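Last updated: July
3 min read

MEDIA RELEASE - for immediate use

New evening group for families of problem drinkers opens in Flarnport

Ciltadham Family Support is starting a second evening group in Flarnport this July, for partners, parents, brothers, sisters and grown kids of people who drink too much. Free. No referral, no forms at the door. Starts 7 pm, doors from 6.30.

The Cistby group has been full since autumn. It got 103 enquiries in its first year and the room only seats 10 comfortably, so people were put on a waiting list, which nobody running it was happy with.

"You don't tell someone whose husband has just lost his licence to ring back in spring," said group coordinator Lilla Csizmadia. "We needed another room and another night. Now we have both."

The person drinking does not need to be in treatment, or to have stopped, or to know you're coming. Plenty of those who come to Cistby havent told anyone at home. That's fine. First names only if you prefer.

Sessions run 90 minutes with a tea break. Two trained facilitators each night. Topics in the first block include money and joint accounts, what to say to children, staying safe when someone is aggressive, and grief while the person is still alive.
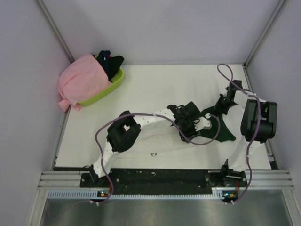

Viktória Bognár, who will lead the Flarnport nights, spent years as a family counsellor and grew up with a father who drank. She said relatives often arrive wanting a way to make the drinking stop.

"We can't give them that. We can talk about their own sleep, their own job, who they've stopped phoning. Some weeks thats the whole session."

Funding for the first year comes from the Győri Bequest. Covers room hire, facilitator fees and printing of 235 handbooks, also free, ask at either group. Childcare not avalable yet, hoping for later in the year.

Anyone in immediate danger should call emergency services first.

Interviews: Lilla Csizmadia, mornings best, through the Ciltadham office. Please don't turn up at a session with a recorder or camera.

ENDS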